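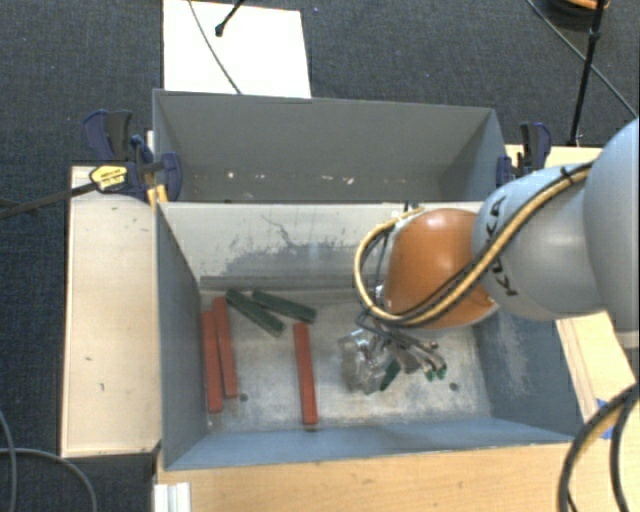 Storage Notes for October: Deep Bins and Long Blocks

Readers of this page will recall that I undertook last spring to reorganize the building toys in our household. The work was suspended over the summer and has now resumed. The present entry concerns bins, and in particular the question of whether long blocks ought to be kept in a deep bin or a shallow one.

My position has changed. I formerly recommended shallow trays, on the grounds that a child can see every piece at once. The Skedach trays I purchased for this purpose were satisfactory for small cubes and arches. Long rectangular blocks were another matter - they rode over the rim, and the trays could not be stacked without pinching a corner.

An open bin with sloping sides has served us better. The blocks may be laid flat on the bottom, and a hand can reach in from any side. I keep two bins end to end, rim against rim, and sort from the rear bin into the front one. Red and green are the colors most used in our house, and I have given up separating them.

The following arrangements are now in effect:

Long blocks go in first, flat, and parallel where patience allows.

Shorter pieces from the Nernley set are kept in a cloth bag and are not mixed with the long ones.

The bins stay on the table until after supper, at which time they are returned to the lower shelf.

Kyu-ri Gil wrote to ask whether metal bins are too loud for an apartment. They are louder than plastic. A piece of felt cut to the shape of the bottom reduces the noise considerably, although it collects crumbs and must be shaken out. I bought mine from Elier in a pack of 30 sheets, which was far more than I required, and I would be glad to pass along the remainder.

I have also been asked about labels. I do not use them on open bins. The Byun label holders remain in a drawer, and I expect to try them on the closet shelves when the puzzles are sorted next month.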